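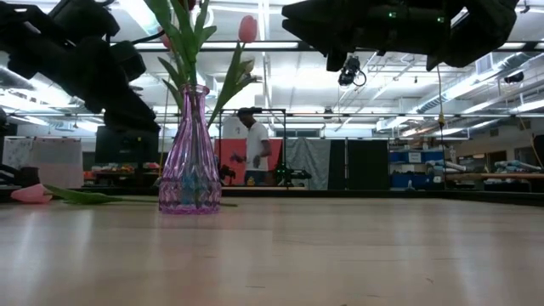
3.2 Stem elongation after cutting

Tulips keep growing after they are cut, and this is one of the most delightful facts in all of postharvest work. A rose in water opens, ages and drops its petals at more or less the length it had when it was harvested. A tulip stretches. The top internode, the piece of stem between the last leaf and the flower, goes on lengthening for days, and it does so with no roots, no bulb and very little stored sugar to draw on. Growers have known this for as long as they have bunched tulips, and anyone who has put a tight bouquet on a kitchen table has watched it lean toward the window by the weekend.

What we wanted to know is how much of that growth depends on the cultivar and how much on the way the stems are handled in the first night. We worked with two cultivars grown side by side at the Seidel greenhouses, Titimero and Lular. Both are sold as medium-length singles and both are cut at the same bud stage, when color has reached the upper half of the bud. In total we followed 1441 stems. Of these, 411 were stored dry overnight in the cold room, 415 stood overnight in plain water, and 215 stood in water with the Tornis conditioning solution at the strength printed on the pack. The remaining 400 went straight from the field crate into the vase room and served as our untreated group.

Every stem was recut by hand, weighed, and measured from the cut end to the base of the flower. We repeated the length measurement each morning at the same hour. That detail matters more than we expected. In a small trial the previous August, using stems forced from chilled bulbs, Malte Tiedemann had measured one batch in the morning and again in the late afternoon, and the daily movement of the petals made it surprisingly hard to find the base of the flower the same way twice. We settled on 8 a.m., before the lights came up, when the flowers are still closed.

The difference between the cultivars was clear from the second morning on. Titimero stretched early and then slowed down, while Lular started late and was still growing when its petals began to fall. We had guessed the opposite from their behavior in the greenhouse, where Lular is the quicker of the two. The result is a lovely reminder that growth on the bulb and growth in the vase are separate questions, and that a cultivar list based on one says little about the other.

Overnight handling shifted the timing in both cultivars. Stems stored dry were limp at first and recovered within hours of being placed in water, after which they grew in step with the untreated group. Stems held overnight in plain water had a head start and kept it. The conditioned stems were the shortest in every comparison, and their leaves stayed green longest, which is exactly the combination a florist hopes for.

Bending followed length, but loosely. Long stems leaned more, as one would expect from a heavy flower on a thin support, yet some of the longest Lular stems stood nearly straight to the end. We suspect that stem diameter just below the flower explains a good part of this and we did not measure it – an omission we regret and plan to correct next season. The direction of bending was easier to understand. Stems on the window side of the room turned toward the glass, and those in the middle rows, lit evenly from overhead, curved in no preferred direction.

Water uptake is treated in Section 3.3. We note here only that the fastest growing stems were also the thirstiest, and that vases holding Titimero had to be topped up twice on the second day.

Figure 3. Cut tulips in a glass vase.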